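Week 2 notes: cleaning and checking the toilet

Hi all, these are my notes from the Pleltow session, typed up properly for anyone who missed it or couldn't read my whiteboard writing (fair enough). Bring them along to Tundcombe next week, as we'll be working straight from them.

Last week was sinks and taps, and everyone was very polite about it. Toilets are where people get squeamish! I was the same when I started, and what got me over it was having an order to do things in and sticking to it. So that's most of what this handout is.

Start dry. Before any water or cleaner comes out, wipe the dust off the top of the lid, the cistern if there is one, and the floor around the base. If you spray first you turn the dust to paste and you'll be chasing grey smears for ages. Pick up whatever is lying on the floor while you're down there.

Next, cleaner under the rim, and leave it alone. Read the label for the time. While it's sitting, do the outside of the bowl with a separate cloth (I use one colour for toilets and never mix them, you've heard me on this). Work from the top down: flush button, lid, seat, then the outside of the bowl and the foot.

Now put the seat and lid right up and have a good look at the underside. It's the bit most often skipped at home, and the little bumper pads and the hinges are where the grime collects. An old toothbrush is my favourite tool for this, it gets in behind the hinge covers and along the pads beautifully.
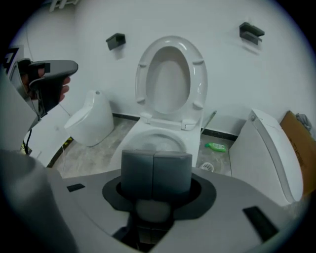
Do the hinge covers need to come off every time?

Only for a deep clean. For a weekly once-over, brush along the edges and dry them with a cloth. If you do lift them, go gently and put the screws somewhere safe, such as a saucer on the windowsill.

Back to the bowl. Brush under the rim first, then the sides, then down into the bend, and close the lid before you flush. Rinse the brush in clean water and let it drip before it goes back in its holder. I trap the handle under the seat for a few minutes, but suit yourselves.

Last of all, the floor, working backwards towards the door. Give any drain cover a scrub too, hair and soap love it there.

For next week: read the Fastico sheet on limescale, both sides, and bring gloves that fit. The Fernandes reading is optional (it's 87 pages, and I skimmed the middle). Spare toothbrushes welcome, whatever colour.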